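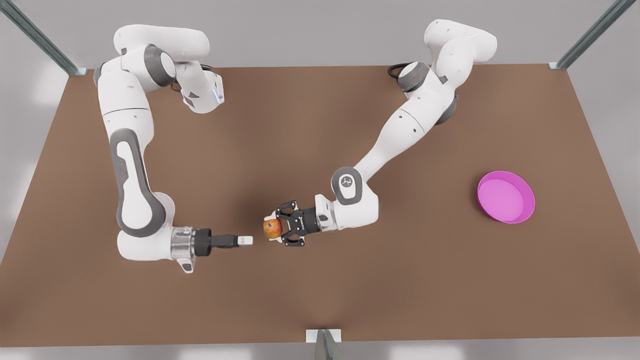
Hello all,

Sorry to be slow in answering. Rochelle Crenshaw wrote:

> Does anyone know what became of the old request slips from the children's ward? I have 7 boxes of tapes from the Koller Wing studio and half of them have only a number on the spine. Number 711 has a lovely long show on it, with a nurse reading out birthday messages, and I'd dearly like to put a name to her.
>
> Rochelle

Rochelle, I'm so glad those tapes ended up with you! I did the evening request show for years (badly at first, I used to leave the fader up while I ate my sandwich) and I would know most of those voices in my sleep. The nurse could well be the one we all called Skusidari, who worked nights on the second floor and came down on her break to read the cards. She had a very slow, kind way of talking, and she always said the name of the ward twice. If your nurse does that, it's her.

As for the slips, Florian Wieser typed them into a list before the studio moved. The last copy I saw ran to 1,445 requests, with the tape number next to each one — or next to most of them, anyway, as he gave up on the Christmas shows. I've written to him and will pass along whatever he sends.
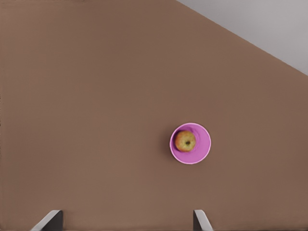 *Tabletop with the pink bowl*

One more thing while I'm here. Please don't play the tapes on an ordinary deck until somebody has looked them over. I lost 2 of mine that way, including the only recording of the Drusis Choir singing in the lobby, and I still feel sick about it. I can bring my good machine over in December, after the evening meal round, if the hospital will let us have the side room again.

Warm wishes to everyone, and do keep writing in with names,

Ekari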